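グリキデン利用者メーリングリスト 過去ログ

検索 キーワードを入力 スレッド内のみ

10月 投稿者:Kofi Laryea

件名:Re: 右手の把持中に隣の物体が動く件

皆さま

ラリエイです。お返事が遅くなり、失礼いたしました。日曜日に計算機が空きましたので、やっと再現の試験ができました。日本語におかしいところがありましたら、お許しください。

先にエスタッハ側の担当の方からいただいたメールを引用します。

> ラリエイ様
> 右手の件、ログを拝見しました。こちらでは、把持の判定そのものは
> 正常に見えます。失敗として記録されないのに、終了後の配置が
> 毎回違うというのは、どの段階で起きているのでしょうか。
> 可能でしたら、クロワッサンを持っている時点の画面と、
> 指の接触ログを共有していただけませんか。
> また、左手を停止した場合も同じかどうか、教えてください。

ご質問に順番にお答えします。

まず、起きる段階についてです。問題は、右手がトレイの角の近くにいる間に出ます。クロワッサンをつかむ条件だけを見ると成功ですので、評価の表には失敗として残りません。しかし、使っていない指の一本が曲がったまま下がり、近くの物体に触れる場合があります。接触ログには、対象ではない物体との接触が8ステップ以上続いた試行が、250回のうち41回ありました。私はこれを成功に数えるのは正しくないと考えます。

該当する試行の一つから、画面を付けます。
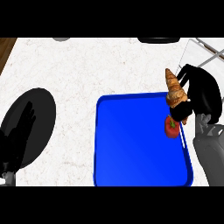

図:右手がクロワッサンを把持中。赤いパプリカはトレイ右側の縁の上。

この画面だけでは、指がパプリカを押したのかどうかは判断できません。そのため、同じ試行の接触ログと合わせて見ていただきたいです。ログの1,958行目から、右手の指とパプリカの接触が始まっています。力の値は小さいですが、ゼロではありません。その後、パプリカの位置がトレイの外側の方向へ少しずつ変わります。

次に、左手についてです。左手を初期姿勢で固定して同じ乱数の種で実行しましたが、結果はほとんど同じでした。左手の動作が原因である可能性は低いと思います。

原因について、私の推測を書きます。グルジッツの手の設定では、把持に使わない指の目標角度が、前の動作の値のまま残るようです。設定ファイルの初期化の部分を読みましたが、親指以外の指を開く命令は、動作の開始時に一度しか出ていません。途中で持ち直しが入ると、その命令はもう出ません。もし私の読み方が間違っていましたら、ご指摘ください。

安全の面でも心配があります。アッピアの実機に同じ制御を載せる予定があると聞いています。シミュレーションではパプリカが動くだけで済みますが、実機では人の手や壊れやすい食器が近くにある可能性があります。接触が成功の記録の中に隠れる状態で実機へ移すことには、私は反対です。少なくとも、次の二点が終わるまで延期をお願いいたします。

一、対象ではない物体との接触を検出したら動作を止め、その試行を失敗として記録すること。
二、持ち直しの後にも、使わない指を開く命令を出すこと。

一点目は、私の手元で仮の修正を作りました。ただし、しきい値はまだ決めていません。低くしすぎると、トレイの縁に軽く触れただけでも停止します。トレイを対象外の物体に含めるかどうか、ご意見をいただけると助かります。

二点目は手の設定を管理されている方の担当だと思いますので、私は触っておりません。

接触ログは容量が大きいため、このメールには付けず、いつもの共有場所に置きました。ご覧になれない方は、私に直接ご連絡ください。

どうぞよろしくお願いいたします。

Kofi Laryea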